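Wosteck Community Workshop
Progress report to the Ostby Fund, spring period

Open day and demonstration

The main activity in this period was the open day in April, which was listed in our plan as milestone 3. Doors opened at 11 in the morning and closed at 4 in the afternoon. We had prepared visitor badges for 100 people and ran out before closing, so the last groups signed in on paper.

Visitors came in through the Kinero Street entrance and were taken past the machine shop to the two-arm cell. The task on show was bag handling, the same one described in our last report. Groups were kept small so that everyone could stand close enough to see the grippers. Staff answered questions between runs, mostly on cost, safety and how long it takes to set up a new task. 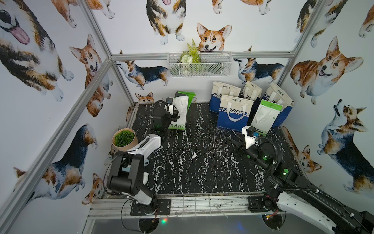 The two-arm cell with the paper shopping bags used for the handling task.

Paper bags were chosen because local shops asked for them. They fold and shift when touched, and rope handles are harder to grip than a box edge. Several shop owners wanted to know if the arms could also fill the bags. We told them this is outside the current grant — it may be part of a later proposal.

The Afolabi school group stayed longer than planned and has asked for a return visit in the fall.

Problems: the hallway was too narrow for the line at midday, and our printed handouts did not arrive in time. We have since put the handout text on our website.

Spending on the open day stayed within the approved budget. The remaining funds under this heading will go toward the second demonstration, planned for September.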